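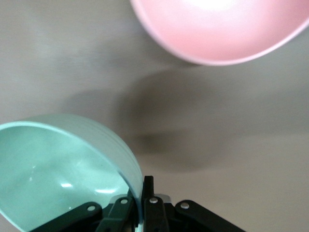 3.2 Bowls and table setting

Figure 3. Two bowls, one pale pink and one mint green.

Colour was the main cue by which households told their bowls apart. In the 43 homes visited, plain bowls without a pattern were often given a fixed use - one colour for cereal, another for fruit or scraps. The pink and green bowls in Figure 3 have no pattern on the surfaces shown. Šimek and Hrubý coded each setting separately and compared their notes afterwards. Where they disagreed, Lahtinen made the final choice. Bowls stacked inside one another were coded as a single place - this applied to three homes, all visited in October.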